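# Dark marks on a butcher-block bench, and is oil a good idea where plastic parts sit?

*Care of wooden furniture · viewed 1,042 times*

**Consuelo Peñalver**

Hello all, I hope this is the right part of the site. I've been a reader for years and have never had to ask anything, mainly because someone else has usually asked it first!

We share a big workroom in Clarkomton, and in September I somehow became the person who looks after the furniture (I said one kind word about beeswax and that was that). Most of it is easy enough. The piece I worry about is the main workbench, which has a butcher-block top in a lovely pale wood, long strips glued side by side. It came to us second-hand from Trimo with no paperwork at all, so I can't tell you whether it was oiled, waxed or varnished, or whether it had anything on it in the first place.

It has picked up some faint dark marks over the months and a few scuffs, mostly where people put things down and slide them. A wipe with washing-up liquid doesn't shift them. I've run my thumbnail over them and can't feel a dent, though my husband says my thumbnail isn't a scientific instrument.

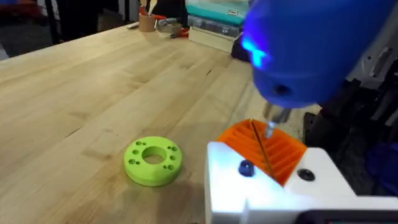
*Bench top with the green ring on it. The marks I mean are the faint ones towards the middle.*

My other worry is what lives on it. We have a lot of 3D-printed bits and pieces that get put down and stay put for days on end, and I don't want to oil the wood and then find that everything has gone sticky underneath, or that there are pale circles left behind like the ones my mother's plant pots made on the sideboard. She never got those out, poor thing, and ended up buying a bigger plant.
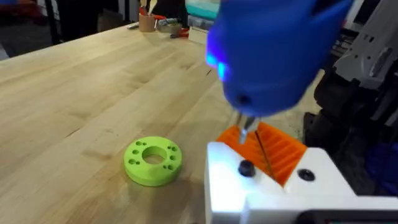
I've been reading up on finishes and there are far too many of them. One tin says food safe, the next says hard wearing, and a third says both but costs as much as a small table. What I'd like is something I can put on myself without shutting the room for a week. I did think of doing it a patch at a time, working round whatever is out. The green ring lies quite flat and has plenty of clear wood all round it, so I could treat that side and leave the rest for another evening. But would I see a join afterwards? The strips already vary a bit in tone, so perhaps it would hide itself.

And if anyone has thoughts on the desk further back, I'd be glad of those too. It's a light wooden top as well, on a dark metal frame, and it gets far more of the drinks and the bits and bobs than the bench does. I'd assumed I should use the same stuff on both.
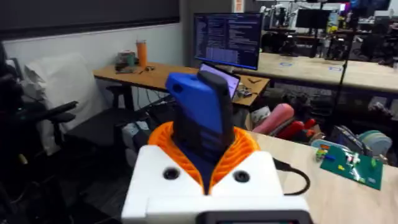

Mak asked underneath whether I'd tried the water drop test yet, and said there was no point in anyone recommending a tin until I had. Quite right, and I hadn't even heard of it. I've done it now in a corner of the bench: the drop sat up in a bead for a little while and then slowly sank in and left a darker spot, which had gone by the time I'd had my tea.

**Mak**

Sounds like old oil, mostly worn off. Sand it and oil it. Start at 80 and go finer until it feels nice. Don't use olive oil whatever anyone's gran says, it goes off.

Two coats. Job done.

**Weidong Guo**

What a nice thing to be put in charge of, and please don't be frightened of it. These tops are very forgiving and I've rescued a few that looked far sorrier than yours.

I agree with Mak that it sounds like an oiled top that has got thirsty, but I'd go more gently on the sanding, at least to begin with. 80 is what I'd keep for burns and gouges. If you can't feel the marks, take a fine paper wrapped round a cork block, go lightly along the strips and never across them, and see how much lifts. You may find that what you have is only rubbed-on dirt and it comes away in no time. If a mark is still there after that, dab a little white spirit on a rag and try again with the window open. Some marks do go deeper than you'd like, and then I'd leave them. A bench is allowed to look like a bench.

For the oil I use Stivora, the ordinary clear one. It goes on with a lint-free cloth, thin as you can bear. Leave it 2 hours, then wipe off everything that hasn't soaked in, and I do mean everything, as the leftover is what turns tacky and grabs whatever you put on it. Do the second coat the next day. After that I'd keep the printed pieces off it until it has stopped smelling, and try one you don't care about before you put the good ones back. I've never had a plastic part mark a properly dry oiled top, but I have certainly had one stick to a top I was impatient with!

About doing it in patches: yes, you can, but stop at a glue line between two strips and not in the middle of one. Your eye expects a change there. I did my own kitchen worktop that way round a very heavy bread machine, and I can't find the join now unless I kneel down.

One more thing before I forget. Lay the oily rags out flat outside to dry, away from anything that burns, and please don't ball them up in the bin. They can heat up by themselves and catch fire.
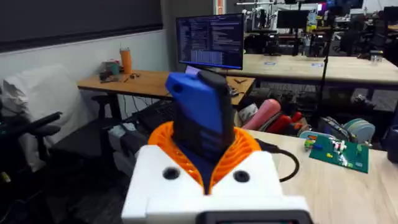
**Consuelo Peñalver**

Thank you both so much, this is exactly the sort of help I was after, and I feel a good deal braver. I've bought the fine paper and the Stivora, and I'll start on the bench one evening when most people have gone home. The desk I think I'll leave until I've learnt my lessons, as it needs a proper clear-out first. Somebody's orange tumbler with the straw is at the back, there are little tools lying on the bare wood in front of it, and then all the small dark bits at the other end, so I shall need a tray or a shoebox before I can get near it with a cloth. Would a cork mat do for the drinks, Weidong, or does cork trap the damp?

**Weidong Guo**

Cork is fine, as long as someone picks it up now and again and lets the wood underneath have some air. I'd choose one with little feet if you can find it. And do the water drop test on the desk before you oil it! If the bead just sits there and never sinks in, it's probably varnished, and then all it wants is a damp cloth and a dry one after.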